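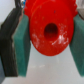

Posted in January by Rajitha Begum

How to fix a toy, mixer or blind that whirs but won't turn

Most advice on this subject starts with "order a replacement gear." I'd put that near the end. I've fixed a fair number of small household things with plastic gears in them, and the gear was to blame less often than the internet would have you think. A loose screw, a hair wrapped around a shaft or a weak battery can make the same noise as a stripped tooth. So before you buy anything, find out what is wrong.

What you need

A screwdriver that fits the screws properly, an old toothbrush, a small dish, rubbing alcohol, cotton swabs, a ruler, and a phone for taking pictures as you go. You don't need the repair kits sold for this. I bought one once from a shop in Todgate and I still use the case it came in.

Step 1: Take the power away

Unplug it, or take the batteries out. If it's a blind motor wired into the wall, stop reading and get someone qualified. If it's anything with a large capacitor inside, such as a microwave, leave it alone completely.

Step 2: Listen to what it was doing

Think back to the noise before you open the case. A steady whir with no movement usually means the motor is spinning and something after it isn't being driven. A click at regular intervals usually means a damaged tooth coming around. A hum with no whir is more often a jam or a motor problem, and a new gear won't help you there.

I say "usually" because I've been wrong. I took apart a hand mixer, sure of a stripped gear, and found a bit of dried dough the size of a pea.

Step 3: Open it slowly

Put the screws in the dish in the order they came out. If two lengths were used, note which went where, as a long screw in a short hole can push right through the other side. Take a picture each time you remove a layer. People skip this and then write to me asking which way up the washer goes. I don't know which way up your washer goes.

If the case won't part, there is another screw. Check under the label and under the rubber feet. Prying is how tabs get broken, and a broken tab is a harder repair than whatever you came in to fix.

Step 4: Clean before you judge

Brush out the dust. Pull any hair or thread off the shafts with tweezers. Wipe old grease away with a swab and a little alcohol, but test the alcohol on a hidden spot first – some clear plastics go cloudy or crack.

Now turn the gears by hand. Don't force them. Many small gearboxes won't turn backward from the output end, and that's by design. Turn from the motor end if you can reach it.

Step 5: Check the teeth, then check the hole

Everybody looks at the teeth. Look for one that is shorter than the others, bent over, or missing. Run a fingernail around the rim and feel for the gap.

Then look at the hole in the middle. In my experience this gets ignored, and it is where a lot of plastic gears fail. The gear may be a press fit on a metal shaft, and if the plastic has split even slightly, the shaft spins inside it while the gear sits still. Bend the gear very gently under a strong light. A hairline crack running out from the hole will open up and show itself.

Some holes are meant to be loose, with the gear turning freely on a fixed pin. Know which sort you have before you decide it's broken.

Step 6: Be careful with glue

You will find videos of people fixing a split gear with superglue and baking soda. I've tried it. On a slow music box it held. On a toy crane it lasted 10 minutes, and the bits that broke off got into the rest of the gearbox. Many gears are made from slippery plastics that glue barely sticks to, so what you get is a hard crust sitting on the surface.

If you want to try glue, keep it for something slow with no load on it, and keep it well away from the teeth.

Step 7: Measure for a replacement

If the gear really is finished, measure these before you order:

The number of teeth. Mark one with a pen so you know where you started.
The outside width, across the tips.
The thickness.
The size and shape of the hole. Some are round, some have a flat side.

Getting the outside width right and the tooth count wrong gives you a gear that looks perfect and grinds. Sellers who list a gear as "universal" are guessing on your behalf. The mixed bag I bought from Pyo had 87 gears in it, and 2 of them fit anything I own.

Color tells you nothing about strength, by the way. I've seen claims that the white ones last longer. I'd like to see the test.

Step 8: Put it back together

Use a tiny dab of plastic-safe grease on the teeth, less than you think. Petroleum jelly is often suggested, and I wouldn't, as it can soften some plastics over time. Go backward through your pictures. Start each screw by turning it the wrong way until it drops into the old thread, then tighten. Stop when it's snug.

Try it with the case half closed if that's safe, on batteries only. If it clicks, you have a gear out of line. Open it and look again before you run it any longer.

Comments

Rekha Khurana
The screw trick in step 8 saved me. I'd chewed up two of the holes in my son's tractor before I read this. What do you do once they're already stripped?

Rajitha Begum
A slightly fatter screw of the same length, if the post has enough plastic around it. I wouldn't bother filling the hole.

Gillside
Disagree on the glue. My label maker has been running on a glued gear since last summer.

Rajitha Begum
Glad it's holding. A label maker is pretty light work, though. I'd be more impressed by a mixer.

nimedville_mum
Followed this with a bubble machine and it was hair. So much hair.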